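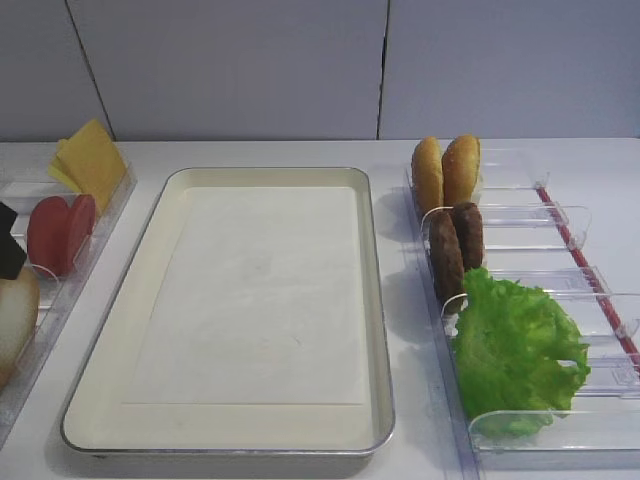

How many demonstrations do I need before it's worth training a first policy?

Enough to cover the starting positions you care about, and for a single pick and place that can be 33 good ones. Train on those, look at where it fails, then record more of whatever it failed on. Waiting until you have a huge set means you find your recording mistakes very late.

benchrat
Posted 9:40 am

Original question was mine, thanks for the answer. More detail on the setup. The task is burger assembly. Organizers on both sides, tray in the middle with a sheet of paper in it, build the stack on the paper. I recorded 33 full runs over two evenings, start to finish, bun to bun. Trained on all of them overnight. It gets the bottom bun and the patty down most of the time and then falls apart at the cheese.

Should I record more full runs, or only the cheese step?

lowtorque
Posted 9:52 am

Only the cheese step. Full runs are a waste once you know where it breaks. You are spending most of your time recording things it can already do.

Stetmont_dan_not
Posted 10:15 am

Disagree with lowtorque. If you record only the cheese step you will start every one of those clips from a neat patty that you placed by hand. The policy never sees a neat patty when it is running by itself. It sees whatever mess it made two steps earlier. We did this on the Witari project and the step looked great alone and terrible in sequence.

lowtorque
Posted 10:21 am

So start the clips from a messy patty. Let the policy run, stop it when it reaches the cheese, take over by hand and record from there. You get the real starting states and you don't sit through the whole burger.

Stetmont_dan_not
Posted 10:30 am

That I agree with. It is not what you wrote the first time.

benchrat
Posted 11:04 am

Taking over halfway is possible, my recorder is the Lacroix one and it has a pause key. Do I keep the part the policy did, or cut it?

gray_filament
Posted 11:18 am

Cut it. Keep from the takeover on. If you leave the policy's part in, you are teaching it to copy its own bad placements.

Also, how are you loading the cheese? If the slices stand on edge and fan out a little, each one leans differently every time you refill. Same with the tomato. I would bet your 33 runs have the slices leaning much the same way because one person loaded them all.

benchrat
Posted 12:10 pm

Checked the video. You are right, they lean the same way in nearly all of them. I loaded the organizer and then only replaced what got used.

gray_filament
Posted 12:16 pm

Then that's the first thing to fix. Empty the slot and reload it every five runs. Have somebody else do it if you can. Shift the organizers a bit too, and change the angle.

boker_user
Posted 1:35 pm

I would not move the organizers yet. Change one thing at a time or you won't know what helped. We have the Boker arm and moving the bins cost us a lot - the numbers dropped for everything, including steps that had been fine, and we had to record a lot more to get back to where we were.

gray_filament
Posted 1:41 pm

They dropped because the policy had memorized where the bins were. That was going to bite you sooner or later.

boker_user
Posted 1:50 pm

Our bins are bolted down. It was never going to bite us.

gray_filament
Posted 2:02 pm

Fair enough if they're bolted.

benchrat
Posted 2:20 pm

Mine aren't bolted. I'll do the reload first and move things after.

One more question. What do people do with runs where I drop something and pick it up again? I deleted five of those.

lowtorque
Posted 2:33 pm

Keep them if you recovered cleanly. Delete them if you reached in with your hand. Tag them either way so you can train with and without.

benchrat
Posted 9:15 pm

Update. Did 13 takeover clips this evening with the cheese reloaded between sets. Training now. Will post when it finishes.

lowtorque
Posted 9:22 pm

Test it on a slot you didn't load yourself.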